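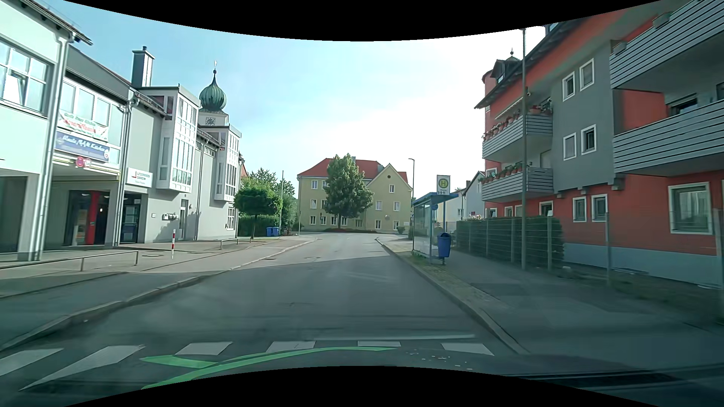 Bienvenido Malabanan asked us why a walking tour would spend 12 minutes on a horse trough, and we still hear the question often enough to answer it on this page.

Merlow Walks is a small company that leads guided history walks through the older districts of Povgate. We started in January with one route and a folding map. We now run four routes, all on foot, all in English.

The trough stands at the corner of Fajardo Street. It was paid for by a brewer's widow, and the inscription gives her first name only. Most people pass it on the way to the cathedral. Our guides stop there and talk about water, brewing and who was allowed to put a name on public stone. That is the kind of stop we like — a small thing with a paper trail behind it.

Our research comes from the city archive, parish records and a collection of 3,000 postcards left to us by a retired printer. We have matched 1,593 of them to a street or building. The rest are still in boxes at the office, and visitors are welcome to look through them by appointment.

The Cirkska route is our longest. It follows the old tram line from the depot to the river and passes two war memorials, a closed theater and the bronze of a ferryman that was moved twice before it reached its present spot. There are 143 steps on the way down to the landing. If stairs are a problem, ask for the upper route, which ends at the market instead.

Groups are kept to 12 people. Walks go ahead in light rain. Dogs on a leash are fine, except in the churchyard.

We also prepare walks for schools and reunions. Tell us the age of the group and how long you have, and we will send a plan and a price by email.

The office is on the second floor of the Merlow Building, over the shoe repair shop. Ring the lower bell.

Page last updated 2 June 2024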